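Ticket: Interview page shows the wrong author biography
Product: Zasanar book reviews site
Raised by: Nelli Karppinen, features desk
Priority: Normal
Status: Resolved

Report

The author interview that went live on Tuesday has the wrong biography under it. Readers see the note for a crime novelist — our author writes about parenting. The "Also by this author" list is wrong too. It shows 9 titles and should show 5. I have saved the page twice and nothing changes.

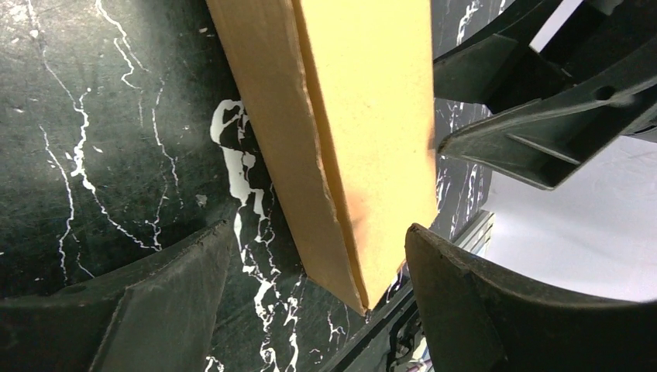
Step 1: Check the author record

Opened the record in Karkero. The biography and book list are both correct there. The interview is linked to author 198, and the right record is 200. Changed the link and saved.

Step 2: Clear the stored page

Cleared the copy held by Urban and loaded the interview in a private window. The biography is now right. The book list still shows 9 titles.
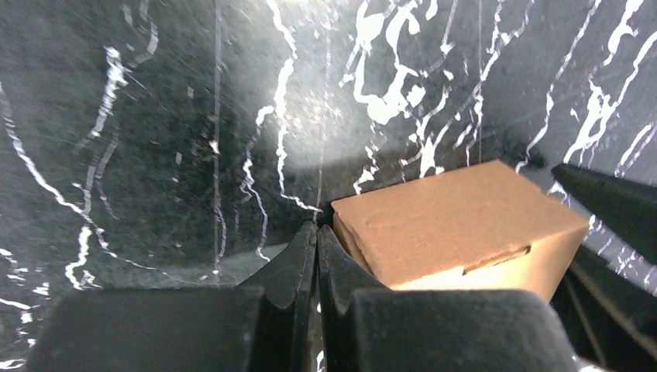 Small cardboard box, dark patterned backdrop

Step 3: Rebuild the book list

The list comes from the Fullon feed, which keeps its own note of the author number. Changed it by hand and ran the feed again. The page now shows 5 titles in the right order. 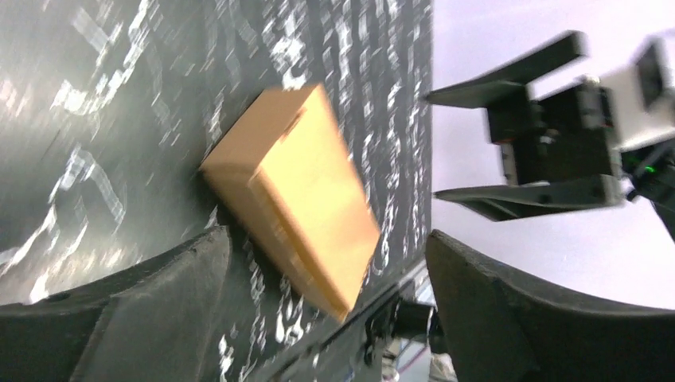
Filed under: Author pages

Reply from Nelli, 4.10 pm: Looks right on my phone and at my desk. The June review of her last book still has the old biography — can you change that as well?

Reply from support: Same wrong link on that page. Fixed and cleared. Please check the author number in the preview before publishing. Closing the ticket.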